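December, late, kitchen table, second pot of tea

I got the loop to settle today! I'm writing this down while I still remember what I did, because last time I fixed something in that lab I had to work it all out again a week later from three arrows and a coffee ring.

So. The Tsakiris bench, the old one with the motor, the tach and the little rack of plug-in modules. The job is still speed control first, then position, and I've been stuck on speed for so long that I'd started dreaming about it. Proportional only was fine in its dull way. Turn the gain up, the droop gets smaller, turn it up more and the motor starts to growl. We all know that one. What I couldn't get was the integral part to behave. Every time I switched it in, the speed would climb past the set point, sail on up, hang there as if it had forgotten what it was for, and then come down far too low. Up and down, up and down. I'd drawn the block diagram so many times that I could do it with my left hand.

Kaede came by in the morning with her notebook (the good one, with the squared pages) and asked me what the integrator was doing while the drive was flat out. I said, "integrating," in the voice of a person who thinks that's an answer. And then I heard it. Of course it was! The drive module tops out at 12 volts and can't give any more, but the integrator has no idea about that, so it goes on piling up error the whole way up the ramp, and then all of that has to be paid back before the output even starts to drop. Windup. I have read that word in two textbooks and explained it to a classmate, and I did not recognize it when it was sitting in front of me growling.

We put the scope on the integrator output and there it was, a lovely fat ramp running right off the top of the screen while the drive sat flat at its limit. I could have framed it. Kaede just said "hm" and wrote down the time base.

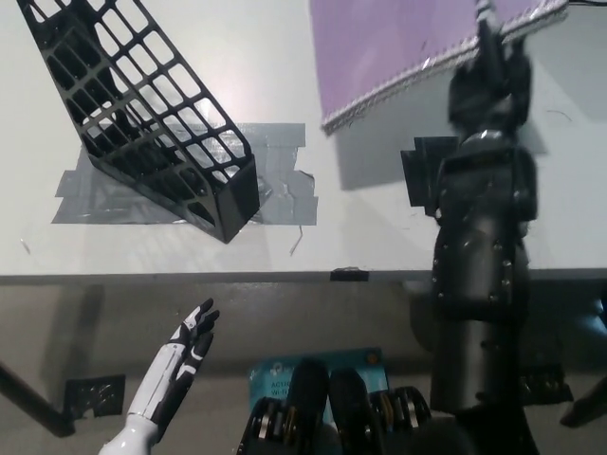

Basket and tape on the white table.

The fix took the rest of the morning. The Mulis modules have a clamp input on the back that I'd always taken for a spare, and if you feed the limit signal into it the integrator holds still while the drive is maxed out. It's one patch lead. I'd been building a whole clever thing out of op amps in my head, with diodes, and it was one patch lead. First try after that, the speed came up, went over by a hair, and sat down right on the line. I made a noise. Somebody in the next room asked if I was okay.

Then I got greedy and wanted it faster. Cut the integral time down to 2 seconds, which was lovely, then kept going and found the edge where it starts to ring again. Backed off. I think where I ended up is close to what the tuning rules would have told me if I'd done the sums first, and tomorrow I do want to do the sums, just to see how near my ears got. There is a sound the motor makes when the loop is happy, a sort of even hum with no wobble in it, and I swear I can hear the ringing before the scope shows it.

I ate lunch standing up (cheese roll, the last of the clementines) and then Zuleica let me have the bench for the afternoon as well, bless her. She's doing the position rig on the other side and is having a terrible time with backlash in the gears. She sets the dial to 20 degrees and the output shaft goes there, thinks about it, and then nods back and forth forever, tick tick tick, like a bird on a fence. She's tried a dead band and she's tried less gain, and with less gain it just stops short. We talked about putting the tach signal back in as an inner loop, so that the position loop is only ever asking for a speed and the speed loop does the hard work. I love this idea! It's the thing in chapter 4 that I skimmed because the picture looked busy. If my speed loop is good now, then hers could sit right on top of it, and we could share the settings. She isn't convinced that it helps with the gears. I'm not sure either, to be fair, since the slack is all on the far side of the tach and the inner loop can't see it. But the nodding might at least get slower and smaller, and I want to find out.

Things I must not forget:

Write the clamp connection on the front of the folder in big letters.
The feedback lead goes to the inverting side. I had it the wrong way around for a good minute after lunch and the motor just took off. Positive feedback is very exciting and I don't need to see it again.
Ask if the Vuleo logger can take two channels at once. I want set point and speed on the same plot, and the integrator too if there's room.
Do the load test with the brake disc half in. All of today was with no load, and it would be silly to brag before I've tried that.
Give Kaede her pencil back.

The viva is coming up and I was dreading it, and tonight I'm sort of looking forward to it? They always ask why you need the integral term at all, and I used to say "to remove steady-state error" like a parrot. Now I'd want to tell them the whole story, with the ramp going off the top of the screen, and the drive stuck at its limit, and what it costs you on the way back down. If they ask me about derivative I'm still in trouble. I only know that it makes everything noisy and that the tach ripple comes through it like gravel. Zuleica has a Restska handbook with a decent section on filtering it, and she says I can borrow it as long as it comes back without tea on it.

It's gone eleven and I should be asleep. I keep redrawing the two loops, one inside the other, on the back of the gas bill. Inner one first, get that tight, then close the outer one slowly. Brake disc in the morning, before anyone else gets to the bench.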